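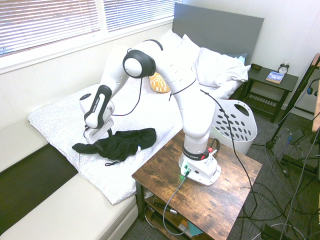
## Small Bedroom, Big Spring Reset

The bedroom challenge we set in March got 61 replies, and I have loved reading every one of them! So many of you are working with small rooms where the bed takes up nearly all the floor, and you've found such good ways to keep them calm.

My favorite tip came from Mhairi Ritchie, who makes the bed first and then uses it as her folding table. A pale quilted cover is wonderful for this (black clothes show up beautifully against it, drawstrings and all, so nothing gets lost in the covers). Fold as you go, pull the drawstrings even, tuck them inside, and put the pile away before you sit down. I tried it for 17 days and I'm hooked.

Brayden Landry wrote in about nightstands. He keeps an alarm clock and one paperback on top, and that's it. I love a twin-bell clock for this, partly for the looks and partly because my phone now sleeps in the kitchen!

And please, add a pillow in a color you're happy to wake up to. Mustard yellow is my pick this year. With white bedding and a dark gray headboard it warms up the whole room, even on a gloomy morning.

Next month we're doing closets, and Nathalie Campbell has promised us her hanger system. Send your own tips in 300 words or fewer, messy "before" stories very welcome.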